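What I learned from our neighborhood food drive

When I moved to Ovilach 4 years ago, I did not know one person on my street. The first people who spoke to me longer than a minute were collecting canned soup at the door. I gave them two cans and they asked if I could carry a box. So I started. 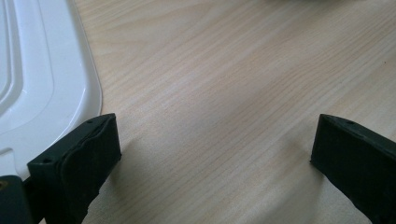

How the drive works

Every March we collect for the pantry in Gornora. This year 182 households gave something, and the total was 3681 items. The bakery Kassab lent us its van for both Saturdays of pickup, and we paid only the fuel.

Sorting is the slow part. We read the date on each can, and baby food goes separately.

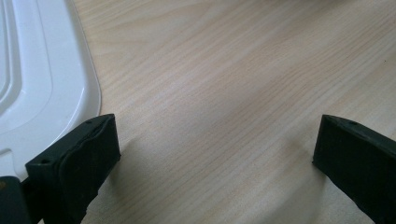 Money was more difficult for me than cans. I am shy to ask for it, and in my first language such a request needs many polite words before it. In the end I wrote one short letter and sat down to sign the copies at a table of pale wood, with the grain running in long thin lines, and I felt calmer. The letter brought 858 dollars. Most of it went to the Taltent after-school club, which wanted snacks and warm gloves for the children.

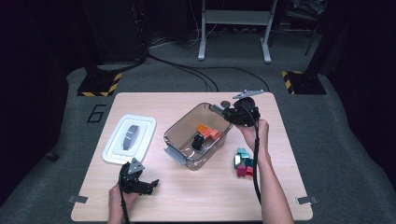 Building blocks in their box, with a white lid beside it.

What I would change

Next year I want to print the pickup map bigger. Two streets behind the school were missed, and the people there had already put bags outside. I went the same evening on my bicycle, but some bags were too heavy and I had to return twice.

If you live near and have a free morning, please write to me. Driving license is not necessary.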